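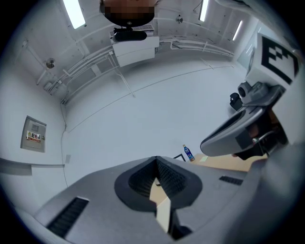

Gray and black for a Tuesday. Swim thread under it!

OK so a few of you asked how the swimming is going and I keep answering in replies and losing track, so I'm putting it all in one place. Settle in.

Background for new people: I signed up for the adult beginner class at the Brekora pool in February. I could float. I could do a thing I called breaststroke. Could not put my face in the water without feeling like I'd swallowed a lamp.

First class, the coach (Siiri Lapiņa, she said I could tag her but she's not on here) had us stand in the shallow end and hum into the water. Just hum. Six grown adults humming into a pool while the water aerobics ladies walked past. I loved it immediately.

The humming works, by the way. You can't hum and hold your breath at the same time, and holding my breath was my whole problem. I still hum on bad days.

It took me until the third week to swim one length of front crawl without stopping. I grabbed the wall like it owed me money. Then I looked at the clock and saw I had to turn around and go back the other way.

My first 100 yards without a break was in week seven. I told everyone at work. I told the guy at the sandwich place. He said "is that far?" and I said yes.

Gear, since that's the question I get most: you need goggles that fit and that's pretty much it. I went through three pairs. Press them on your face without the strap, and if they stay put for a second or two, buy those. Skip the mirrored ones if your pool is indoors, I kept swimming into the lane rope.

Also a cap if you have long hair. I put conditioner on under mine and my hair has gone from hay to slightly nicer hay.

Lane etiquette stuff I had to learn by annoying people: circle swim if there are three of you. Let the fast person go first after a rest. Don't stand in the middle of the wall, scoot over to the corner so they can turn.

Lane 4 is mine now, in my heart. Rajitha Dissanayake is usually in it too and she is SO much faster than me, but she taught me to breathe on both sides and she never sighs when I stop in the corner. Hi Rajitha 👋

Things I'm still bad at: flip turns (water straight up the nose, every time), backstroke in a straight line, getting out of the pool at the deep end without using the ladder.

Where I am now — 600 yards straight through, slow, then a rest, then odds and ends with the kickboard until my legs quit. I go three mornings a week. I eat like a teenager on all seven.

The silly goal is 4000 yards in one session someday. There's a chalkboard by the showers where people write theirs up and I want my name on it so badly. Might be next year. Might be when I'm 70, fine.

If you're an adult who can't swim and you've been putting it off, go look up your pool's class list tonight. Mine had people from 23 to 68 in it and every one of us was scared of the deep end.

Ask me stuff! Replies are open, but I'm slow on mornings when I've been in the water.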